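Testing a table-clearing skill before you trust it

Can a machine clear a table yet? Sometimes, and the answer depends on how you score it. The method below is the one Joaquim Sequeira and I use at Sitley for dishes going to and from a tray.

1. Fix the work area. Use a plain table and one tray. Mark the tray corners with tape and leave the tape down between runs.

2. Check the approach. Both fingers should be open and level before the first grasp. 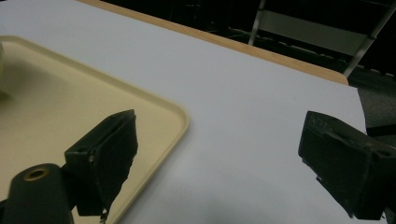
Fingers open over the white tabletop, tray at left.

3. Run 20 trials per dish. Log the grasp, the lift and the release separately. A single pass/fail column hides where the trouble is.

4. Cap the closing force. We start at 400 grams and raise it only if the dish slips.

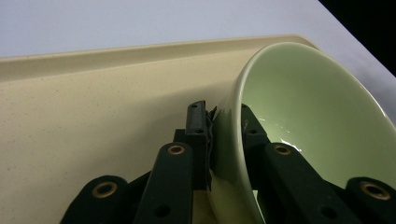 Bowls are harder to score than plates. A flat dish gives you few choices, but a bowl can be taken by the rim or around the outside, and the two fail differently. For a rim grasp — one finger inside the bowl, one against the outer wall, as with the green one — record the tilt as well. A bowl on its side over the tray counts as a grasp, never as a placement.

5. Repeat with the lights dimmed. Glossy glaze throws reflections that can upset depth estimates, so expect the colour of the dish to matter.

Send logs to Abdelilah Zaki before changing the fingertip pads.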